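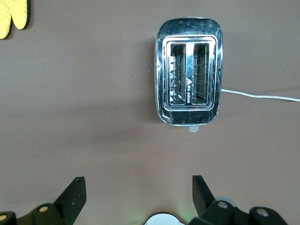

20/11/2020
by Murali Gowda

The target was 1000 slices by Christmas, and on the morning Murali Arumugam took over the toast desk they had 62.

"Sixty-two good ones," said Hollis, who ran the floor at Pavness and had never been heard to use a shorter sentence when a firmer one was available. "The others are in a folder called Others."

Murali looked in Others. It held 3473 files. He closed it again and went to put the kettle on.

He had been hired, according to the letter, as a Demonstration Specialist. He had told his mother this and she had told the rest of the street, and it was only on his first day that he learned what he would be demonstrating. You stood behind the arms with a handle in each fist, and whatever your hands did, the arms did too, slightly later and with less conviction. You picked up a slice of bread, you put it in the toaster, you pushed down the lever. Then you took it all apart and did it again. The model, which lived upstairs and was called Zestel, would watch the lot and come to understand toast.

"What does it know so far?" he asked.

"It knows bread is involved," said Hollis.

The first week went on the plate. Bread lying flat on a plate is very hard to pick up if your fingers are two black wedges, and Murali spent whole mornings chasing one slice around the rim like a man trying to get a stamp off a lino floor. The rule was that you didn't stop for a fumble. Fumbles were useful. Fumbles with a recovery were better still, and went down on the sheet with an R. Fumbles without a recovery went in Others.

By the second week he had a method. You steadied the plate with one side of the gripper, slid underneath with the other and thought about something else. It was the last part that mattered. On the days he thought about toast he got nothing at all, and on the day he spent worrying about his car insurance he got 56 before lunch.

He wrote this on the sheet, under Notes. Hollis crossed it out. 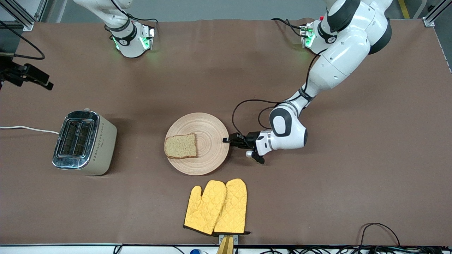

"You're too tidy," she told him on the Thursday. She had been upstairs, where they had played her some of Zestel's attempts. "It's copying you. You always pause before you reach. It pauses before it reaches."

"I'm lining up."

"It isn't lining up. It's just pausing. It stood there for over a minute yesterday, then it went for the plate."

"What did it do with the plate?"

"Tried to toast it."

Murali felt a bit sick, and also, though he wouldn't have put it on the sheet, rather proud. In 20 years of working life, most of them at Skova selling conservatories, he had not once seen another person pick up a habit of his. His own son held a fork like a screwdriver.

So he set about being untidy. He reached from the wrong side. He went too high and came down, or too low and came up. He put the mitts here and the mitts there, moved the plate a hand's width and turned the bread round, and he did the whole thing in a great hurry and then as if he had all of Sunday to get through. He tried it the way his mother would, with a little shake of the slice first in case of crumbs. He tried it the way his brother would, and that one went in Others.

It got into his evenings. At home he stood over the toaster with his elbows out, opening and closing two fingers.

"Are you all right?" said his wife.

"Just varying the approach," he said, and went in from the left.

The news came down the following week, by way of Hollis, who stood at the end of the bench with her coat on.

"It did one," she said.

"A whole one?"

"Off the plate, in the slot, lever down. First try this morning." She looked at the arms, then at him. "It shook the bread first. They want to know why it shook the bread."

Murali thought about telling her. He thought about his mother, and the street, and how far this might be expected to go.

"Crumbs," he said.

Hollis wrote it down. Then she turned to a fresh sheet, put the date of the next target at the top, some time in July, and slid it across the bench to him.

"Bagels," she said.

Contact | © Murali Gowda | Back to top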